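Search the forum
Enter keywords
Go

Print this thread | E-mail this thread

Play food and real recipes: what did your kids learn to cook first?
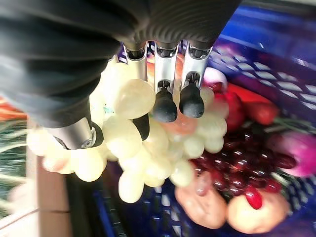
Re: first recipes

digby_p wrote:
My daughter turned five in July and the pretend kitchen is still the busiest spot in our house. Grapes go in every soup! So I figured we'd try the real thing, and last night she made fruit salad start to finish with a butter knife and a lot of banana on the floor. She ate two bowls. I'm hooked. What should we make next?

faizal_oei wrote:
Scrambled eggs, no question. Mine cracked 60 eggs before he got one in the bowl without shell (okay, I kept a tally on the fridge, I was proud of him) and now he makes breakfast for his grandmother. Low heat, big spoon, you standing right there.

maite.p wrote:
I'd hold off on the stove at five. There's so much you can do cold! Guacamole, cucumber salad, yogurt with stuff in it, wraps. Mine were seven before they touched a pan and they both cook like crazy now.

faizal_oei wrote:
Respectfully disagree, Maite. A kid who's curious about the stove is going to go near it anyway. I'd like mine to learn with me next to him.

maite.p wrote:
Fair, but you've got one kid and I had twins plus a dog underfoot. Cold food kept me sane.

teguh_L wrote:
Pizza dough!! You make it in the morning, they punch it down after lunch, and by 5:30 they're fighting over the olives. We use the Gunawan flour from the corner store but any bread flour is fine. Give each kid their own little ball or you will regret it.

hafiz tjoa wrote:
Second the dough. One thing on grapes though, if they're going in a fruit salad for a five-year-old, cut them lengthwise into quarters. Digby, you probably know this already.

digby_p wrote:
I do, and she now lectures her grandpa about it. Dough it is! Teguh, how long do you bake?

teguh_L wrote:
Mine are thin, so 10 minutes in a really hot oven, then I start peeking. Grown-up does the oven, on that I'm with Maite.

maite.p wrote:
Ha, I'll take it. Post how it goes, and tell her to save me the one with the most olives.

Related threads
Lunchbox ideas that come home empty
Kid-safe knives: Clalberg or the cheap ones?
Growing strawberries on a balcony
Help, my toddler only eats beige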